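木製天板のオイル仕上げ、塗り重ねと乾燥の記録

12月に入って室内の湿度が下がってきたので、仕事部屋の天板を塗り直した。前回の記録を残しておらず、番手も塗布量も思い出せなかった。次回の自分のために手順と数値を書いておく。

対象と前提

対象はオーク無垢の天板。ウレタンではなくオイル仕上げの面なので、旧塗膜の剥離は行わない。ウレタン塗装や突板の天板には以下の手順をそのまま使わないこと。とくに突板は表層が薄く、120番から始めると下地が出る可能性がある。

オイルはGrimoraの乾性油タイプ、クリア。以前使っていたGetumのワックス混合品は、初期の撥水は良いが、輪染みができた箇所だけを部分補修すると境目が残った。ワックス分が残った面に乾性油を重ねると浸透にむらが出るため、切り替えの際は全面を研磨する必要がある。今回は切り替え後の2度目の塗り直しにあたる。

研磨

120番、180番、240番の順。木目に沿って手で当てる。オービタルサンダーも持っているが、オークは導管が深く、機械で強く当てると早材の部分だけが先に減る。斜光で見ると波打ちがわかる。手研磨で足りる程度の傷なら機械は出さない。

240番の後、固く絞った布で水拭きして毛羽を立て、完全に乾かしてからもう一度240番を軽く当てる。この工程を省くと、1回目のオイルの後に表面がざらつき、結局そこで研磨することになる。

320番以上は試したが採用しなかった。表面が詰まって吸い込みが減り、拭き取り後の色が浅くなる。手触りの差は2回目の塗布後にはほぼ消える。

研磨粉は掃除機で吸い、導管に残った分は刷毛でかき出す。エアダスターは粉が舞って塗布面に戻るので使わない。鉄粉が混じったスチールウールも避ける。オークはタンニンが多く、水分と鉄が揃うと黒変する。

塗布と拭き取り

1回目は多めに載せ、30分置いてから拭き取る。置いている間に吸い込みの早い箇所が艶を失うので、そこだけ追加する。木口は吸い込み量が多く、先に塗っておかないと最後に色が沈む。

拭き取りは、乾いた綿布を木目方向に動かし、布に油がつかなくなるまで続ける。残った油は硬化の過程で粘り、埃を抱き込む。前々回はここで失敗し、翌日に溶剤で拭き直した。

2回目は薄く、置き時間も短くする。400番の耐水ペーパーで油ごと研ぐ方法も端材で試した。導管がわずかに埋まって面は滑らかになるが、木目の陰影は弱くなる。好みの問題で、今回は見送った。

使用後の布は自然発火の危険があるため、水に浸してから密閉して廃棄する。丸めて放置しない。工程の中でここだけは省略の余地がない。

乾燥

塗布量よりも乾燥条件の影響が大きい。湿度40%前後、換気ありの状態で、触って油がつかなくなるまで一晩。ただし硬化はまだ進行中で、この時点でマグカップを置くと跡が残る。夏場に同じ銘柄を使ったときは、同じ時間を置いても指に粘りが残った。

家具の工房にいるEbiharaさんに聞いたところ、工房では塗布後の天板を立てかけず、桟木を挟んで水平に置き、裏面にも空気を通すという。片面だけ塗ると含水率の差で反ることがあるため、裏面にも1回は塗るとのこと。自宅の天板は脚に固定したままなので、裏は寝転がって塗った。液垂れが多く、次回は外す。

丸天板について

四角い天板と違い、丸いものは外周に沿って木端と木口が連続的に入れ替わる。縁を一定の調子で塗っても吸い込みが揃わず、場所によって濃さが変わる。周囲を一度に塗り終えようとせず、木口寄りの2か所を先に済ませてから全周に移ると差が出にくい。

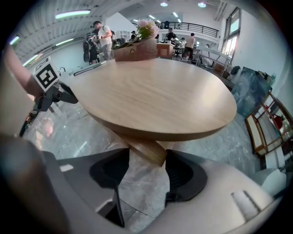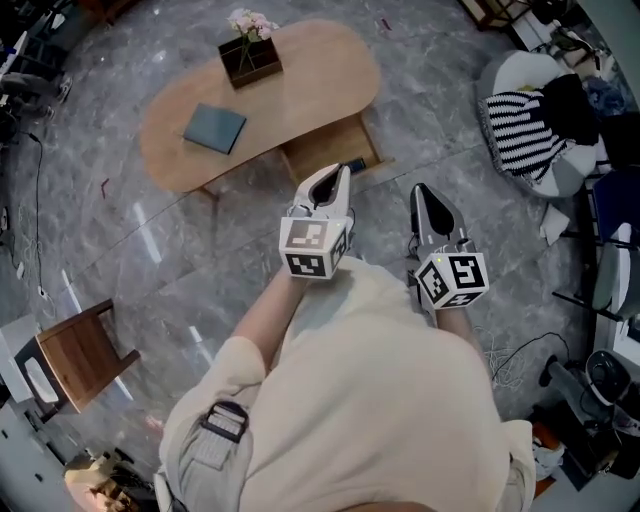 丸い天板は淡いオーク調で、縁がわずかに濃い茶色。

日常の手入れ

乾拭きを基本とし、汚れは固く絞った布で拭いた後すぐに乾拭きする。アルコールと重曹は使わない。前者は硬化の浅い油を溶かし、後者はオークを変色させる。

植物を置く場合は受け皿の裏の結露に注意する。水漏れがなくても、土の湿気で輪染みができる。薄いコルクを敷き、ときどき位置をずらす。

再塗布の目安は、水滴を落として丸く弾かず、しばらくで染み込むようになった時点。手首の当たる手前側が先に減るので、確認はそこで行う。次は裏面の塗布量を計量して追記する。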